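Budget for a small setup collecting hand-held gripper data: what am I forgetting?

posted in Equipment & Purchasing by wannasri_lab 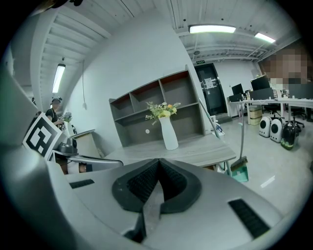

So I've been told to put together a shopping list for the spring, and it has to be in before the end of February. We want to record people doing simple pick and place jobs with hand-held grippers, all in one open office. Moving flowers, tidying shelves, wiping down a desk, that sort of thing. No robot arm in the first round, that's a separate pot of money and a separate argument with my boss.

What I have on the list so far is 3 hand-held grippers, a spare pair of rubber finger pads for each, printed markers, memory cards, one decent desktop to process everything, and a box of props. I was going to spend the prop money at one store and be done with it. My boss at Wamus thinks the grippers are the whole cost and the rest is pocket change. I have a feeling she's wrong but I can't put it into words that fit on a spreadsheet.

Has anybody here bought for a setup like this? What ran out first, and what did you buy that just sat there? Also, should I get 5 grippers now if the seller knocks a bit off, or is that silly?

Nattawut Siriwan

Stay at three. We bought five at Flusari because of a discount and two of them spent most of the year in a drawer. You will be short of people long before you're short of grippers!

What ran out for us was pads. The ribbed rubber kind wears down faster than you'd think if your people grab ceramic and hard plastic all day, and once they're smooth the grip changes and your early recordings don't match your later ones. One spare pair each is way too low. I'd get four pairs per gripper, and order them all together, because the second lot we got was a slightly different rubber and I'm still annoyed about it.

Other stuff I'd put on the sheet:

Markers. Get them printed on something stiff and order way more than you need. Ours got bent at the corners and then the tracking went funny and I lost an afternoon to it.

Storage. Work out how much one hour of video takes on your own gripper, multiply, then double it for the backup. We didn't do the backup the first time. Don't ask.

Props. Please don't buy them all at one store. Everything ends up the same size and the same white. We gave two people 60 dollars each and sent them to different thrift places, and that was the best money in the whole project. Vases, weird bags, fake flowers, a dustpan, anything with a handle.

For your boss, I'd make one line called "stuff that wears out" and one called "people's time." Ours was mostly the second one. Once she sees those next to the gripper line, you won't have to argue much.

sernholm_fan

just buy one and see if you like it

pennywise_ops

I mostly agree with Nattawut, but I'd hold back some cash with no name on it. We kept 200 dollars loose and it went on a power strip, tape, two phone chargers and a second set of blinds, none of which I'd have guessed in advance. Where I work you can't move money between lines after approval, so if yours is like that, call it "room supplies" and keep it vague.

Also check your ceiling lights before you order anything for lighting. I had a pair of stand lights on my list and never opened the box (still have them if you're anywhere near me). Do a test recording at 9 in the morning and another late in the afternoon, with whatever gripper you can borrow from the seller. If both look okay you can cross that line off and spend it on pads.

Ask about repair time too. Sernholm had ours for three weeks over one cracked shell, and we only had the two.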